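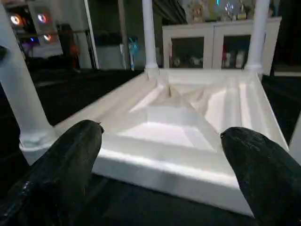

Maritza Benavides wrote to ask if the finger covers really need to come off every month, as hers still looked fine at the tips and she had only ever wiped them down. They do. Wear starts on the inside face, under the cover, and you won't find it by looking at the outside.

Ploron Two-Finger Gripper, Wrist Camera Version
Setup, care and replacement parts

Item number: 3973
Finger covers: matte black, rounded tip, sold in pairs
Fits: Ploron arms with the Duvel wrist plate
In stock at Prurdale

The Ploron gripper is made for handling household goods and light furniture. The fingers move together on one drive screw, and the wrist camera sits behind them so that both tips stay in view through the full range of travel. Painted parts such as table legs and frame rails are a common job for it, and most of the questions we get are about grip on smooth finishes. Nearly all of them come down to dirty covers or a camera that has shifted on its bracket.

What comes with it

Gripper body with drive screw and motor
One pair of fingers with covers fitted
Camera bracket and lens cloth
2 mm hex key
Cable, 36 inches, with right-angle plug

The arm, the Duvel plate and the camera itself are ordered separately. If you bought your arm before the plate changed, check the bolt pattern first. Older plates have three holes and the current ones have four.

Setting up

Turn off power at the arm and wait for the status light to go out. Bolt the gripper to the plate and tighten the bolts crosswise, a little at a time. Run the cable along the outside of the wrist and leave enough slack for a full turn in both directions. A cable that is pulled tight at the end of the turn will work for a few weeks and then start dropping out.

Fit the camera bracket next, with the screws finger tight. Power up, open the fingers all the way and look at the live view. You want one finger coming in at each lower corner with a clear gap between them. Slide the bracket until the two sides match, then tighten the screws and check again — they tend to pull the bracket to the left as they bite.

Run the zero routine last. The fingers close, touch, and open again. If they stop before they touch, there is something on the inside face of a cover.

Gripping painted parts

Start at the lowest force setting and go up one step at a time until the part no longer slides. Turned legs are harder than flat rails, as the fingers only meet a small part of the curve. Take hold of a straight stretch and stay off the collar if you can. For a table that is upside down, the edge of the frame is the easier place to begin.

White finishes can also fool the camera under a strong lamp. Turn auto exposure off, set it by hand on the brightest edge of the part, and leave it there for the whole run.

Regular care

After each day of use: wipe the covers with a damp cloth and let them dry with the fingers open. No alcohol and no furniture polish. Polish leaves a film that takes several washings to get off.

Monthly: slide the covers off and check the inside face for shiny patches or splits. Small creases on the outside are normal. Clean the lens with the cloth. Check the bracket screws.

Every 2000 cycles: put one drop of light oil on the drive screw, open and close the fingers ten times, and wipe off what comes out at the ends. The cycle count is on the second page of the arm menu. If you work over carpet, do this twice as often and pick the lint out of the screw with a wooden toothpick.

Changing a cover

Open the fingers fully and cut the power. Push the old cover up from the base with your thumb. Wash the finger with warm water and a drop of dish soap, dry it, and press the new cover on until the base clicks. Always change both. A new cover against a worn one closes off center, and the zero routine will fail.

Replacement parts

Covers, pair: ships from Prurdale
Drive screw with nut: ships from Prurdale
Camera bracket with screws: ships from Cáceres, allow an extra week
Cable, 36 inches: ships from Prurdale

Repairs

Motors are not sold as parts. Send the whole gripper body in, without the fingers, and put the cycle count on a note in the box. Anju Awasthi handles repairs and will write back with a price before opening anything. The bench is closed for the first half of January.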